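Visit report: the Grerden camera workshop open day, Wirkville

Grerden opens its workshop in Wirkville to visitors once a year, in May. The company services and modifies high-speed cameras and builds small runs of triggers, shutters and light sources for people who photograph fast things. I went this year because I own one of their older triggers and wanted to see the new one before ordering.

The building is a former print shop two blocks from the rail station. Doors opened at 10 and there was already a line at the coffee urn. Visitors went through in groups, and mine was led by Svenja Kuster, who runs the optical bench. She asked us to switch off phone flashes before going in. One person forgot and set off a slave strobe, so everyone saw that the slave circuit works.

The first stop was the shutter room. Grerden still repairs leaf shutters, mostly from large-format lenses, and there were trays of blades sorted by diameter. Kuster put a shutter on the tester and ran it at its marked speeds. At 1/60 it was very close. At the top speed it was well off, which she said is normal for a shutter of that age and can usually be improved with cleaning alone. She doesn't like replacing the mainspring unless the owner insists. A cleaned shutter is run for a while and then measured again before it goes back to its owner.

Next door was the droplet rig. Water falls from a valve into a shallow tray, and an infrared gate starts a delay before the flash fires. The delay is set with a dial. Elibariki Mosoti, who designed the timing board, let people in the group try it. My first attempt caught only the empty air above the tray. The fourth got a decent crown shape with the rim just starting to break up. He prefers a little glycerin in the water because it slows things down and gives a smoother edge, and he adds food color by eye.

The new trigger is called Lumero. It has 2 inputs, one for sound and one for light, and either one can be set to ignore the other for a fixed time after firing. That was my main complaint about the old model, which would fire a second time on the echo if you worked in a small room. The case is smaller, and the battery door can be opened with gloves on. I didn't like the menu. You have to hold a button down to leave the delay screen, and I lost a setting twice doing it.
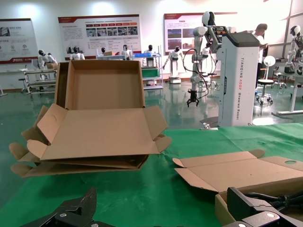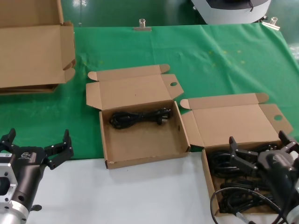
Cardboard boxes and the green-covered table

After the trigger demonstration we had some free time. I spent most of mine at the Bunting, a motorized focus rail that Grerden has sold for several years. It moves the camera forward in small steps for focus stacking. The one on show was set up with a snowflake-style subject, a crystal of table salt on black glass, and the stack ran while we stood there. People walking past the bench did not seem to bother it. Mosoti said vibration from the trains is a bigger problem, and the rail's software can be told to wait between the step and the exposure. He uses a long wait during commuter hours.

There was a short talk at lunch on flash duration. The main point was that for very fast subjects the flash does the work of the shutter, and that most speedlights are much faster at low power than at full power. The speaker showed the same popping balloon at both settings. At full power the rubber was a smear. At the lowest setting the torn edges were sharp and you could see the wrinkles in them. I knew the principle but had never seen the two prints side by side. The question period went mainly to people asking about specific flash models, and I left before it was over.

The afternoon had a used-equipment table in the hallway. I bought a set of extension tubes and a sync cable. Prices were fair, but there is no return policy on anything from that table, so bring a camera body to test with.

Practical notes for next year:

Admission was free, with no sign-up needed.
Group size was limited to 6 at the droplet rig, so go there early.
Street parking filled up before the doors opened – the station lot had space.
The hallway is narrow and a full-size tripod bag is a nuisance in it.
Lumero orders placed on the day were shipped later. None were available to carry home.

I ordered one anyway. Kuster said the menu can be changed with an update, and she wrote down my note about the delay screen.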